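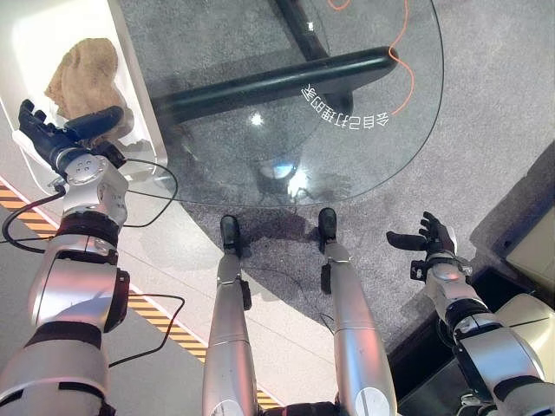 By the Vellell shop team | February 1, 2020

Urley Glass Cleaning Concentrate

We've stocked a lot of glass cleaners over the years, and this is the one we keep taking home ourselves! Urley is made in small batches in Plendumdale, and it comes as a concentrate, so one little bottle lasts a very long time. You mix it with plain tap water in whatever spray bottle you already own.

What we love most is how it behaves on glass tabletops. Window cleaners are fine on windows, but a table picks up hand lotion, candle wax, orange juice and the sticky ring from the bottom of a honey jar. Urley cuts right through that greasy haze, and it doesn't leave the rainbow film you get when the late sun comes in sideways (you know the one).

How to mix it
Everyday wiping: 3 ml in 200 ml of cool water
Sticky jobs: 6 ml in 200 ml of cool water
Swirl it, don't shake it, or you'll be looking at foam for ten minutes.

How to use it
Spray the cloth and wipe in long overlapping strokes, then go over the glass again with a dry cloth. Any soft, lint-free cloth will do. An old cotton pillowcase cut into squares is wonderful, and it gets better every time it's washed. Skip the fabric softener, though, as it leaves streaks. For beveled edges, fold the cloth over your fingertip and run it slowly all the way along.

Good to know
Smells faintly of lemon peel, and the smell is gone in a few minutes
Fine on mirrors, shower doors and glazed tile
Not for waxed wood, unsealed stone or phone screens
Mixed spray keeps for up to 6 weeks

Sizes
100 ml bottle with measuring cap
200 ml refill, no cap

The refill fits the Ochoa pump top if you have one from last year. The new batch arrived in January and has a slightly paler color than the old one, but the recipe is the same. Both sizes are in stock now.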